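How to run a network cable from one end of the house to the other (without lifting the carpet)

By Ardalan Nikzad
Posted Jul 4, 2018

Our internet comes into the house at the front and my desk is right at the back, with a chimney breast and two thick walls in the way. I put up with wobbly wifi from December until Easter and then finally gave in and ran a cable. It took me one Saturday and a bit of Sunday, and I've now done the same job for my sister in Plornside, so I feel just about ready to tell other people how to do it. 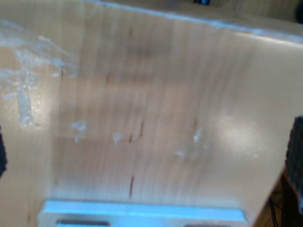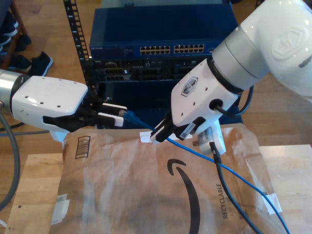

First, work out your route. Walk it with a tape measure, and measure along the way the cable will really go: up round the door frame, along the top of the skirting, down the other side. Don't do what I did the first time and measure straight across the room. I ordered 15 metres, got as far as the bathroom door and had to send it back. Write the total down, then add a couple of metres so you've got slack at both ends.

What you need:

A ready-made Cat6 cable, long enough
Cable clips to fit (round cable wants round clips, flat wants flat)
A small hammer
Stick-on trunking, if you want it to look tidy
A drill and a long masonry bit, only if you're going through a wall
Masking tape and a pencil
A torch

You'll see Cat5e, Cat6, Cat6a and Cat7 for sale and it's very easy to lose an evening reading about them. For a normal house Cat6 is plenty. Cat5e is fine too if you've already got some in a drawer! Do look for one that says pure copper, as the cheap copper-coated aluminium stuff snaps more easily when you bend it.

Before you fix anything, test the cable. Lay it loosely along the floor, plug one end into the router and the other into your computer, turn the wifi off and see if you're online. I skipped this at my sister's. We clipped the whole thing up the stairs, very pleased with ourselves, and then found it was dead. Down it all came again.

Now the clipping. Start at the router end and leave a loop behind it so you can pull the router out to dust or look at the lights. Put a clip in every 25 cm or so on the straight bits and closer together at corners. Tap them gently. The clip should hold the cable in place and not squash it, and if you can see the outer sleeve denting, you've gone too far. Hold the clip with a strip of masking tape folded over it if, like me, you value your thumb.

Corners should be curves. Think of bending it round an egg cup. Sharp folds can damage the little wires inside and you won't know until your video calls start freezing.

Going through a wall is the only scary part. Check both sides for pipes and electric cables with a detector (I borrowed one from the hire shop in Clerkley, and it was worth the trip), and keep well away from the areas straight above, below and beside any socket or switch. If you're not sure, don't drill – go round by the door. The plug on the end of a cable is wider than the cable itself, so you'll want a hole of 15 mm or a bit more to get it through. Wrap the plug in masking tape first so that the little plastic tab doesn't catch on the brickwork. Those tabs break if you so much as look at them. Drill slowly, and tilt very slightly downwards if you're going to the outside, so rain doesn't run in. You'd want outdoor-grade cable for any stretch out there as well.

Trunking next, if you're using it. Wipe the skirting with a damp cloth and let it dry properly, then peel and press. I cut mine with a junior hacksaw and tidied the ends with sandpaper. It takes paint very well. Ours got two coats of leftover satin and my mother-in-law hasn't spotted it yet.

Try to keep the cable a hand's width away from mains leads where they run side by side. Crossing over one is fine.

At the desk end I left another loop, held up under the desktop with a hook-and-loop tie. Label both ends while you remember! A bit of masking tape with "desk" written on it will do.

Last job, speed test. On wifi I was getting 4 on a good day at the desk, and on the cable it's a steady 33, the same as standing next to the router. If yours comes out slower than it should, try a different port on the router, then push both plugs in again until they click.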